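Recording Household Sorting Tasks With Hand-Held Grippers: A Guide for Home-Based Staff

Updated Nov 15, 2024

Zurum now records most of its training material for the Tikex sorting arm in employees' homes. Staff who previously sorted returned goods by hand at the Bangera depot may apply for recording shifts. Pay grade and leave entitlement do not change. Working hours do, and supervisors should discuss them with each employee before the first shift.

Before the shift

Charge both grippers overnight. Clear one table and lay out the items named on the task sheet. Small household goods are preferred: packets, tubes, bottles, soft toys. Medicine packaging must be past use or emptied, and kept away from children at all times.

Log in to Dullix and open the day's task. Each task allows 25 minutes of recording, followed by a break of at least five minutes. The break is paid and may not be skipped to finish early.

During recording

1. Fasten the wrist straps and check the indicator light on each gripper.
2. Close the jaws slowly. Crumpled or torn packaging should be handled as it is and not straightened first.
3. Hold one item in each gripper where the task sheet calls for two-handed work.
4. If an item falls, pick it up with the gripper and continue. Dropped items are useful to the project – do not restart.
5. Stop at once if the wrist or thumb becomes sore, and enter the reason in Dullix.

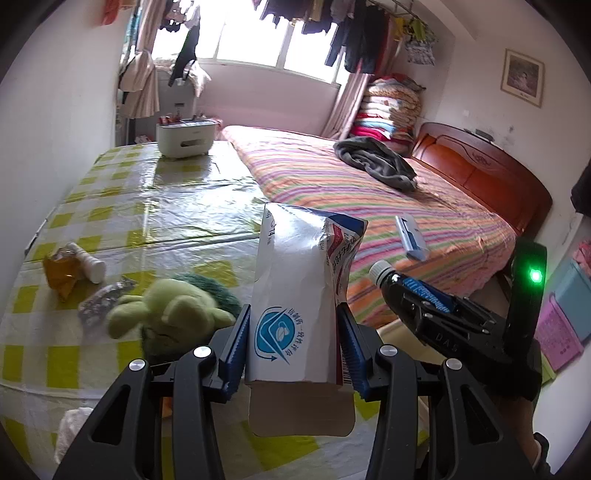 Will recording shifts replace sorting jobs at the depot?
The number of manual sorting posts will fall as the arms come into use, and employees in those posts will be offered recording, inspection or maintenance work first.

After the shift

Upload the session the same day. A full upload may take up to 40 minutes on a home connection. Wipe the finger pads with a dry cloth. Employees who complete 400 sessions may apply for the inspection course, which next opens in December.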